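About Nallomeo

Nallomeo is a small language school for adults. Bríd McGrath opened it with one evening class in Portuguese and a borrowed set of textbooks. We now teach Portuguese, Italian and Irish to beginners and to people who learned a language once and let it slip.

Classes meet twice a week in our rooms on Rezende Street, and each course runs for 10 weeks. No group has more than eight students. We keep it that way so everyone gets to speak at every meeting -- even the quiet ones.

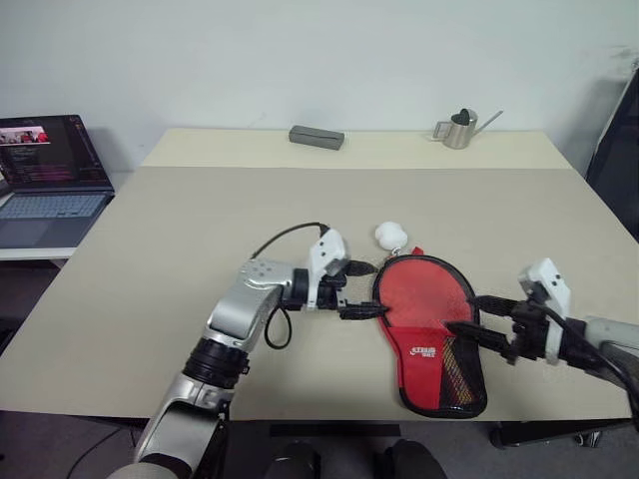
How We Teach

Lessons are mostly talk. Grammar comes up when a student needs it, and homework is short. Teachers write their own worksheets, which you keep at the end of the course.

Fees and Terms

A full course costs $300, paid in 2 parts if you prefer. The school is closed in August. Students under 21 need a place in our Flama group, which meets earlier in the evening.

New students take a short speaking test before they sign up. It is free, and you can book it by phone or at the front desk.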